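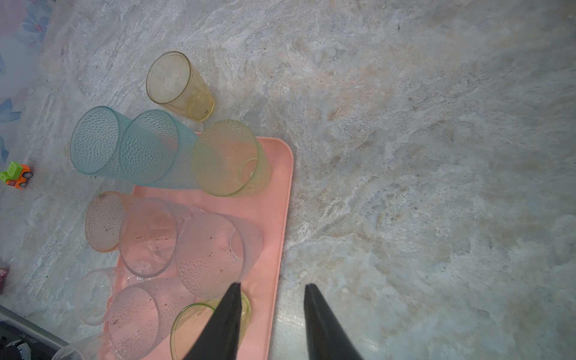 Stimodeo Robotics Module
Session 2 handout: clearing and loading the tray

Last updated: 2024-07-12

This session uses the two-arm bench in the Pimentel room. The task is to pick up plastic cups one at a time and place them on the pink tray. Read these notes before you come in, as bench time is short and each pair gets one slot.

The cups differ in colour and finish. Some are smooth, some are dimpled and some have cut facets. Coloured cups are usually easy to find in the camera view. The clear ones take the colour of whatever is behind them, so a clear cup on the tray looks pink and a clear cup on the marble top looks grey. If your detector works on colour alone it will miss these, or find the tray instead. Look at the rim and the base ring, which normally give a better edge than the wall.

A cup on its side needs a different approach from a standing one. Work out which end is the mouth before you choose a grasp. With overlapping cups, start with the one on top.

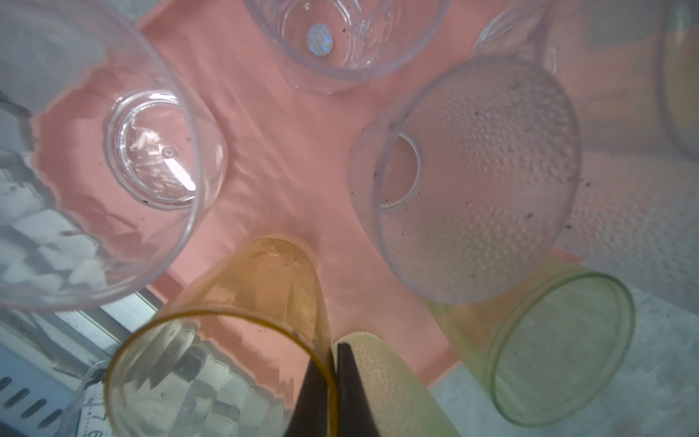 Using the wrist view

Both fingertips come into the picture from the bottom edge. Use the gap between them as your aiming point, but remember that it tells you very little about height. Several groups in May lined up well and then came down on the rim. Check the height in the bench view before you close the gripper.

Move in slow steps for the last part of the approach. The cups are light and roll easily, and a nudge from one finger is enough to spoil the next grasp as well.

The bench view covers both arms and the whole tray. It is the one to watch for collisions, mainly between the wrists when they are both working near the far end of the tray.

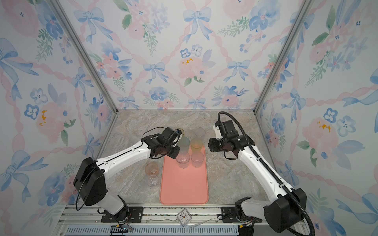
Agree with your partner which arm goes first. The other arm should wait to its own side, clear of the tray, until the first has let go and backed off. Do not lean over the front rail while the motors are powered.

Recording is done in Cumov. Start a new episode for each attempt and keep the failed ones. The practice set on the Mornix drive has 41 episodes and 2,042 labelled stills, and you may use it to test your detector before your slot.
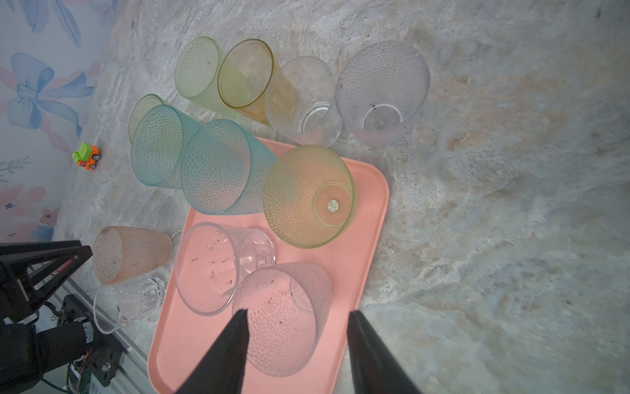

TO HAND IN

Your detector code, with a short note on how to run it.

One good episode and one failed one, with a paragraph on what went wrong in the second. Say which cup it was and how it was lying.

A page on clear cups: what you tried, and what you would change for Session 3.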